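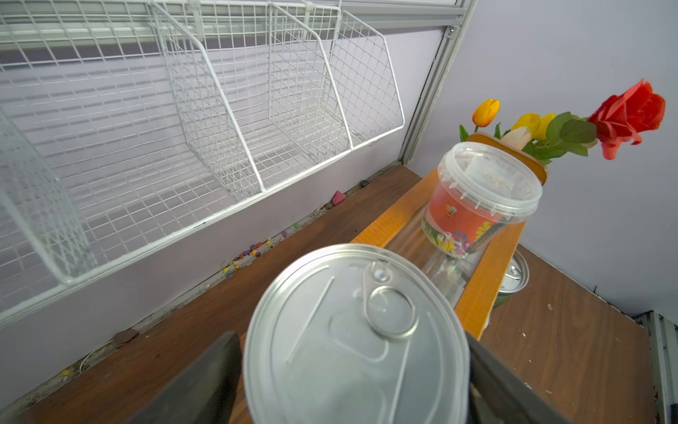
The Clilton bench is a two-arm test cell used to compare grippers and wrist cameras on small household goods. It was set up by Nusico, a maker of gripper fingers, and is run jointly with the controller firm Emason. Its task set is usually called the Clilton shelf test.

The cell is built from aluminium beams with plain lavender panels. Both arms are fixed to a rail along the near edge, so that each can reach a shared rack of cans, cups and tubs. Fingers and controllers are changed between runs, while the goods stay the same. 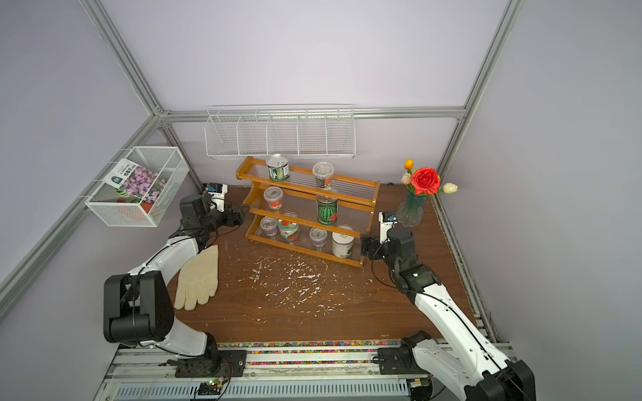

Written by Mererid Prydderch — Reviewed by Younes Benjelloun

Method

A run consists of picking a named item from the three-tier rack, holding it clear of the shelf for 10 seconds and putting it back. Items stand close together on the shelves, and a run is marked as failed if a neighbouring item falls over. Metal cans and clear plastic cups are scored separately. Cans are stiff and their lids reflect light into the wrist camera, while cups give way under too much force and their edges are hard for a camera to find.

Comparisons

The first full comparison covered 3 sets of fingers over 974 runs, of which 783 were scored as clean. Most failures were with cups on the bottom shelf, where the gripper has to come in low. Narrow fingers did better there but let cans turn in the grip.

A later series kept one set of fingers and changed the controller. The Powell controller closed more slowly than the Emason unit and dented fewer cups — though its runs took longer.

Limits

The results apply to parallel grippers only. Suction tools have not been tried on the bench, and heavy goods are left out of the task set.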